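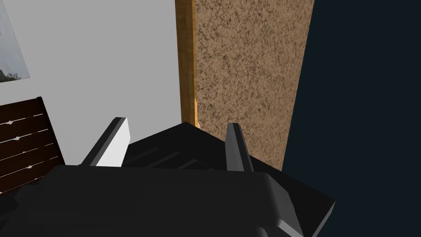 The door problem

Every gripper vendor has a video of a hand picking up a strawberry. Far fewer have one of a hand opening a door, and after a week of watching simulated robots try it at Skirmont, I understand the shortage.

Skirmont does paid comparisons for companies that are about to spend money on robot hands. This spring's match was between two parallel-jaw grippers, the Farau and the Haldane, run on the same two-armed robot in the same virtual apartment. Both makers claim their product is "household ready." I asked three people at Skirmont what that phrase meant and got a shrug from each of them.

The test is simple to state. Drive down a tiled passage, get a grip on the door handle, open the door, go through without hitting anything. Each gripper got 355 attempts, with the starting position shifted a little every time. The Farau made it through cleanly on 39 percent of its runs. The Haldane did 8 points better. Neither number would persuade me to leave one alone in my kitchen.

Most of the trouble is in the approach. A wrist that comes in at a bad angle puts one finger against the door and the other in the air, and then the planner backs up and does the whole thing over. The Farau's jaws open wider, which sounds like an advantage until there's a door frame next to them.
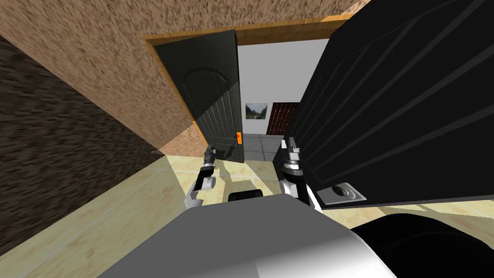

Trevor Vachon thinks I'm being unfair to the hands. Swap the controller, he told me, and the gap between the two grippers would shrink to nothing, because what the test mostly measures is how well the software plans a path for the elbow. He'd like the whole thing rerun with the arms held to a slower speed - and with the wrist cameras switched off, to see how much they were helping in the first place.

Fair enough, but that cuts both ways. If the controller decides the outcome, then the glossy chart of grip force in the Haldane brochure tells a buyer very little. And the wrist cameras add cost to both packages. One afternoon we looked at the view from behind the fingers for a long stretch, and a good part of what came through was gripper housing.

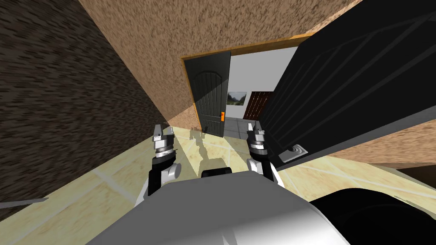 What the simulator leaves out

Simulated doors are polite. They don't swell in August, and their hinges don't sag unless somebody types in a number for it. Skirmont uses a physics package called Dokstead, and its friction settings were the subject of the longest argument I sat in on. Raise the friction on the fingertips a little and both grippers look like geniuses. The team settled on a middle value and wrote it down in the report, on page 15, where I suspect few buyers will look.

A set of real-door trials is planned for the fall, on hardware both makers have promised to lend. I've asked to be there. I've also asked whether the makers get to pick the doors, and so far I haven't had an answer.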